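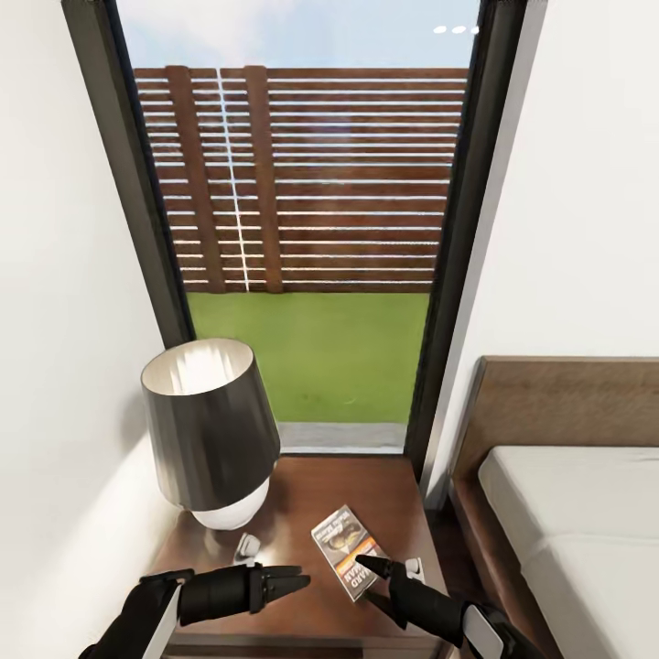
Bedroom light and sleep, round two

marlo_k
So I've been waking up at 5 a.m. since we moved into the Vadomgate house and I'm losing my mind a little. The bedroom has a tall, narrow window with no curtain budget behind it yet, and the nightstand sits right in front of it. Past the glass there's a slatted wood fence with bright gaps between the boards, and above that it's all sky. I tried a sleep mask (hated it). Has anyone had luck with blackout shades, or do I just go to bed earlier like my mother says?

tinroof64
Shades, every time. I got the Jemora cellular ones and slept until 8 the first morning. Mount them inside the frame and put those little side channels on or you'll get a stripe of sun right across the pillow.

marlo_k
How bad was the install? I rent, so I get 4 screw holes before I start worrying about the deposit. 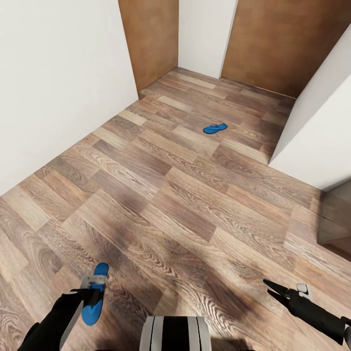

Shades vs. morning light

Herman Simanjuntak
I'm going to be the annoying one. I had full blackout for two years and felt like garbage every winter. Took them down in October, moved the bed, and now I get up with the light and I'm fine. It took me three weeks to adjust and they were not fun weeks!

tinroof64
Herman, you also quit your night job that month. You posted about it.

Herman Simanjuntak
Fair, but I still say it was the light.

marlo_k
I can't move the bed, the closet door would hit it. And I can't do three bad weeks right now, I'm on early shifts and I already keep a bag ready the night before so I can stumble out of here.

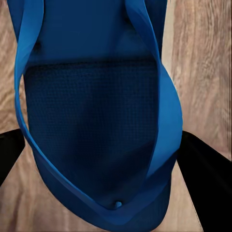
Anyway I priced the Rahman roller shade at $58 and that seems okay for one window? My sister says it lets a glow in at the bottom, but she also sleeps with the TV on, so I don't know how much that counts. I'd love to skip drilling if there's a tension version. I'm the type who kicks off her flip-flops and is out in ten minutes if the room is dark enough.

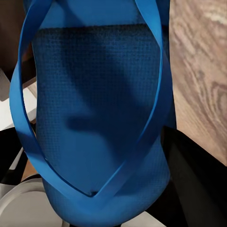 pelican_dee
Skip the Rahman if you're a light sleeper, the glow is real. Tape up some black paper for a week first and see if it even helps. Mine didn't, it was the neighbor's heat pump.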